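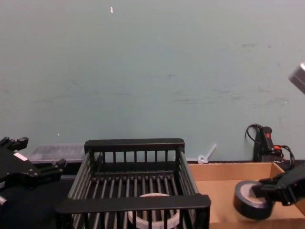 Orhun Yalçınkaya on keeping a small bakery open

The sign over the door still says Fako, the name of the shoe repair shop that had the space before. Orhun Yalçınkaya took over the lease 2 years ago and kept the sign. "Taking it down cost more than a used mixer," he said. "I needed the mixer."

He runs the bakery with his business partner, Hatice Ekinci, who does the books and most of the morning baking. We talked at the front counter after closing, while Ekinci went through the next day's orders.

Yalçınkaya did not grow up in the trade. He drove a delivery truck for a dry goods supplier called Ghorbani and got to know the bakers on his route. "I would drop off the flour at four in the morning and they would give me something to eat. After a while I was staying to watch." One of them let him shape rolls on his days off. He did that for most of a year without pay.

The bakery sells 300 simit on a normal morning. The record is 338, set during the street fair last August. Ekinci remembers the number because she had to write it down for the flour order. "We ran out of sesame," she said. "I went to the grocery store and bought every jar they had. It was a terrible price."

They start the dough the evening before. Yalçınkaya likes a slow rise in the cooler and says the flavor is better for it. Ekinci agrees about the flavor but would like to go home earlier. They have argued over it since they opened, and the schedule has moved by half an hour in that time.

Prices are the harder subject. Flour went up twice last year, and the rent goes up again when the lease renews. They raised the price of a simit once and lost a few regulars, most of whom came back. "People will tell you to your face that it's too much," Yalçınkaya said. "Then they buy two."

A café chain called Harkex asked them last spring to supply its downtown shops. They turned it down. Ekinci had worked out that they would need a second oven and three more people, and that the margin would be close to nothing. "It was a nice letter," she said. "I kept it in the folder."

They do sell to 41 standing customers, mostly offices and two schools, who order by the week and pay at the end of the month. Ekinci calls the late ones herself.

I asked Yalçınkaya what he would change. He said he would put in a bigger window, so people could see the trays from the bus stop. Ekinci wants a dishwasher. They have agreed to price both before the fall, and she expects the dishwasher to win.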